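Practice the Mug Grab in Sim Before You Wreck Your Real Mugs

Posted 21/06/2019 in Arms & Grippers

Hi again! If you read my April post you know I've been slowly putting together an arm setup at Dorkton, the shared workshop where I rent half a bench (the half nearest the sink, lucky me). Before I let anything move for real, I run every grab in simulation first. Today is the rim grab on a mug: one finger inside, one finger outside, squeeze the wall, lift. It sounds easy. My first evening of it was a disaster.

Three views from my practice room, all with the fingers at the rim:

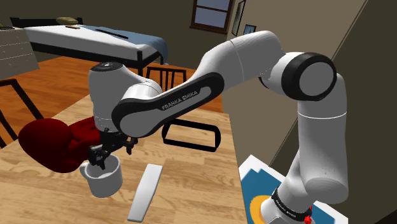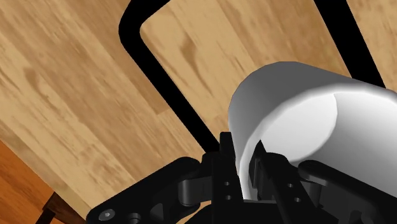
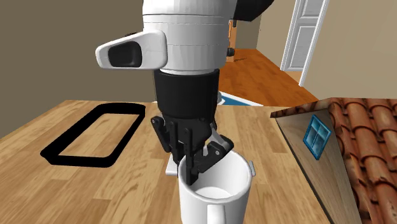

Why grab the mug by the rim and leave the handle alone?

The rim is the same all the way around, so you can come straight down from above and it doesn't matter which way the mug got turned. The handle only works from one or two directions, and you have to find it first. Save handles for later, they're a whole other weekend.

What you'll need

A simulator you're comfortable in, an arm model, a gripper model with fingers thin enough to get into a mug, and a mug mesh. Get a mug mesh that is really hollow! I lost a full evening to one where the collision shape was a solid plug, so the finger kept bouncing off thin air above the opening. Ánh Lã spotted it in ten seconds by turning on the collision view. Turn on the collision view.

Step 1: Set the scene

Put the mug on the table somewhere the arm can reach without stretching all the way out. Then add some clutter. I held off on this for ages and I wish I hadn't, because a path that works on a bare table can go right through whatever you set down next to it.

Step 2: Hover

Move the gripper so the point midway between the two fingers is over the mug wall. Over the wall, folks, not over the middle of the mug! I keep a little note taped to my monitor that says WALL. Stop well above the rim and check it from at least two cameras. From the side everything looks lined up, and then you look down from the top and you're a finger's width off.

Step 3: Open just enough

You want the fingers open wide enough to clear the wall on both sides, but if you open them all the way the inside finger can hit the far side of the mug on the way down. I set mine to 53 percent, which suits my gripper and my mug. Yours will be different, so nudge it until it stops clipping.

Step 4: Go down slowly

Drop straight down in small moves. I split the descent into 100 steps and check for contact after each one. If a finger touches before you get to the bottom, back up and shift sideways a hair. Don't try to push through it, the mug will just scoot (or in my case launch itself off the table and keep going).

Step 5: Close and wait

Close until both fingers report contact, then hold for 500 milliseconds before you lift. Nandini Salian talked me into the wait and my lifts got so much steadier. If the mug swings when it comes up, you're gripping too shallow, so go a little deeper next time.

Step 6: Run it a lot

Move the mug a bit, turn it a bit, run it again. My last batch was 206 tries, left going while I made dinner. Save the log from every failed one and read them in a bunch, you'll see the same two or three mistakes over and over.

Next post is finger pads. I've got some rubber sheet from Sterkitz to cut up and I'm pretty excited about it! Leave a comment if your mug launches farther than mine did.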